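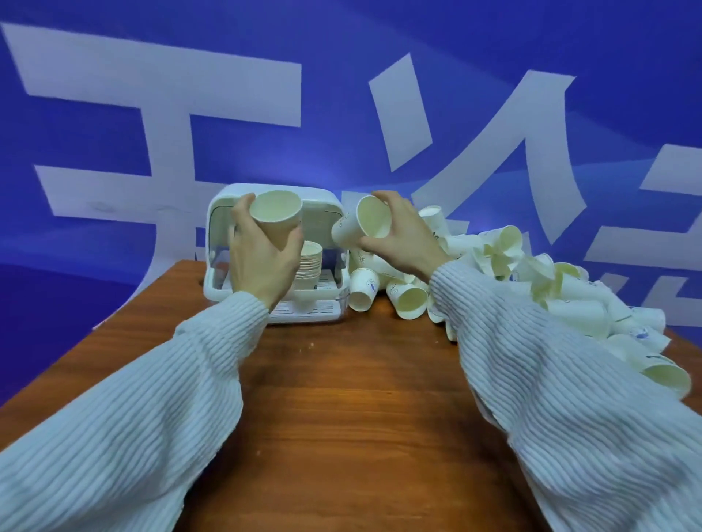 Last revised April 11, 2023. Maintained by Halima Owino, Records and Supplies, Wedudell.

# Paper Cup Sorting and Restocking

## Summary

This folder holds the working materials for the cup restocking activity: the written procedure, the count sheets, and the notes of the people who carried it out. The activity concerns one household task. Paper cups lying mixed on a table are picked up, nested one inside another, and placed in a cup storage cabinet.

The procedure was drafted by Pendo Minja and revised in March after comments from Nyokabi Lyimo. It applies to the Dirkton and Palik sites. The Mutiso site follows an earlier version, which is kept in the `archive` folder for reference only.

## Contents

| Item | Description |
|---|---|
| `procedure.md` | Steps for sorting, nesting, and loading |
| `counts.csv` | Cups sorted per session, by site |
| `notes/` | Session notes, one file per session |
| `archive/` | Earlier version, Mutiso only |

The count sheet covers 131 sessions. Of these, 84 were held at Dirkton and the remainder at Palik. About 3000 cups are held in stock across both sites and are used again from one session to the next. Cups used in this activity are not to be used for drinking.

## Materials

- White paper cups with small printed markings on the side
- One tabletop cup storage cabinet with a clear front panel and a slatted or perforated tray at the base
- A wooden table large enough to hold the cabinet and the loose cups side by side
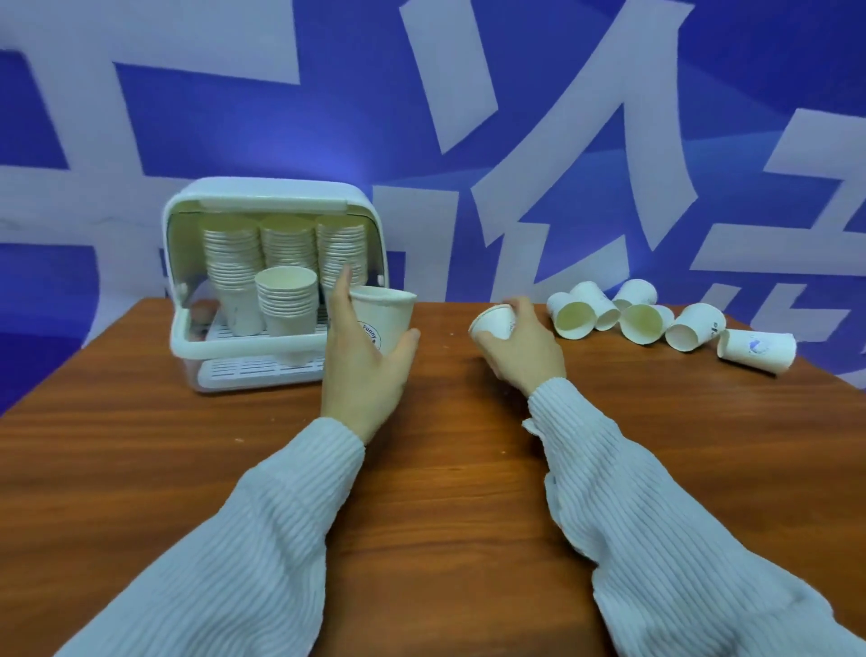

The cabinet stays on the table throughout the session, and loose cups are kept to one side of it. Both hands are used. One hand holds a cup steady while the other brings the next cup to it – this is slower at first than building a stack on the tabletop, but the notes record fewer dropped cups.

## Procedure in brief

1. Place the cabinet on the table before the cups are set out.
2. Pick up one cup in each hand and check both for crushed rims.
3. Nest the cups by turning the open mouth of one toward the base of the other. Do not force a cup that resists.
4. Add cups singly until the stack is comfortable to hold.
5. Load the stack into the cabinet. Direction is recorded on the count sheet as `up` or `down`, according to where the rims face.
6. Set damaged cups aside and enter the number under `rejected`.

Printed markings need not be aligned. Several early notes mention alignment as a requirement; those entries reflect a misunderstanding and have been left as written.

## Known limitations

Session notes vary in length. Those written by Kimutai Lema give the order in which stacks were loaded, while most others give totals only. The `rejected` column was added after the first sessions at Palik, and blank cells in that column mean that no value was entered. They should not be read as zero.

Stack height was never measured. Terms such as "tall" and "short" in the notes are the writer's own judgment.

Two count sheets from Palik were entered twice. The duplicates have been marked with a 2 in the `copy` column and should be left out of any totals.

## Corrections and access

Requests for correction should be sent to Ignacio Escobedo with the session number and the column concerned. Corrected rows are initialed in the last column – earlier values are retained in the session notes. The materials may be shared within Wedudell. Requests from outside require written approval from Records and Supplies.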